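**From:** Kamol Phromma
**To:** Clodorside kitchen list
**Date:** 13/09/2021
**Re: fruit on the worktop**

> Kamol, before we print the new kitchen sheet, can you say what you want done with fruit? Last month people were leaving apples in the paper bags from Lestwood, and I found pears in the drawer with the tea towels. Also, is the wicker basket for anyone's use or only for the Wannasri lunches?
>
> If it needs replacing I can order from Ustberg up to the end of the month. They have one at 31 cm and a bigger one at 126 for the set.

Thanks for this. The basket is for anyone's use. Please don't order another, the one we have is fine and the bigger set would take up too much of the worktop. I'd like it kept at the left, against nothing, so that it can be lifted out for wiping down and the socket on the wall stays easy to get at.

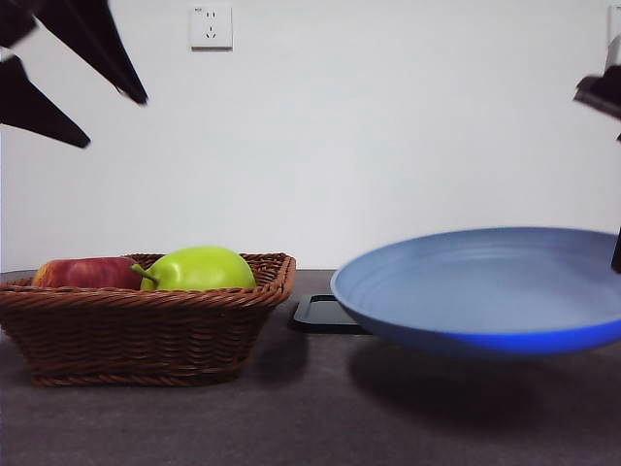 The paper bags should go in the recycling as soon as the shopping is put away. Fruit sweats in them and the bottom layer goes first. If there is more than the basket will hold, the rest can go on the lower shelf of the fridge, apart from bananas, which can stay on the windowsill.

Plates go back in the cupboard once the fruit has been moved across. I have put a few back myself lately that had only had a pear on them.

On washing: rinse and dry fruit when you are going to eat it, and leave it alone until then. Damp fruit marks the weave and I would like the basket to last.

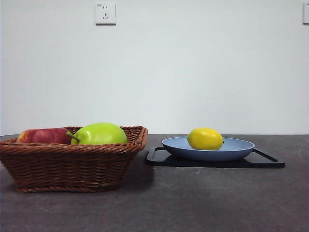

Mixing is fine as far as I'm concerned. Some of you asked for the lemons to be kept separate, but we get through them quickly with the tea and a second bowl is one more thing to wash. Pears need looking at most often. Press near the stem, and if it gives, eat it that day or put it in the fridge.

Proposed wording for the sheet is as follows. Changes to me by Friday please.

1. Put fruit in the basket when it arrives. Apples, pears and lemons can all go in together.

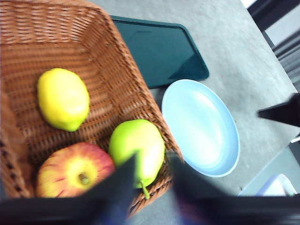
2. Take out anything soft or split and put it in the food caddy.
3. Empty the basket every 2 weeks and brush out the crumbs and stalks. A dry brush will do, no soaking.
4. The last person out before a holiday takes the fruit home.

I'd like to have the sheet up before October.

Kamol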